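I've been putting off writing about money because money posts get the longest comments, but it's April, the budget form is sitting open in another tab, and I would much rather talk to you all than fill it in.

So! We are planning for a second set of instruments for the suturing bench. When we bought the first set I made the mistake every new lab makes, I think, and put nearly everything into the arms and the console and left a sad little line at the bottom called "other." Other, my friends, is where you live. Other is practice skin, thread, needles, clips, lamps, and the instrument tips themselves, which wear out on a schedule the sales folks mention very softly.

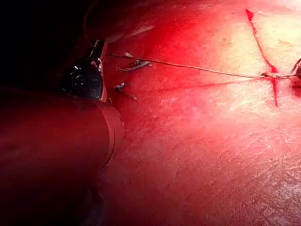
Elikem Addo, who keeps our supply shelf in better order than I keep my kitchen, went back through our notes and found that we go through 22 practice pads in a busy month. I had guessed half that. Thread is cheap until you tie knots all afternoon - and then it's a real number, and it deserves its own line.

We have two quotes in hand. Rostolov came in lower on the instruments but wants us to order tips in boxes of 64, and I don't love tying up that much cash in a drawer. Fonder charges more per tip and will ship 2 at a time if that's all we need (bless them). I've also asked both about repairs, and whether we can get a loaner while a wrist joint is out being fixed, because a bench with one working instrument is not much of a bench for tying anything.

My plan for now is Fonder for the first year, a separate line for pads and thread, and a bit held back for whatever I've forgotten. Elikem thinks the held-back part should be bigger. Elikem is usually right about these things, so I'll probably go and change it after lunch. If you've bought from either one, do leave me a comment, even a long one!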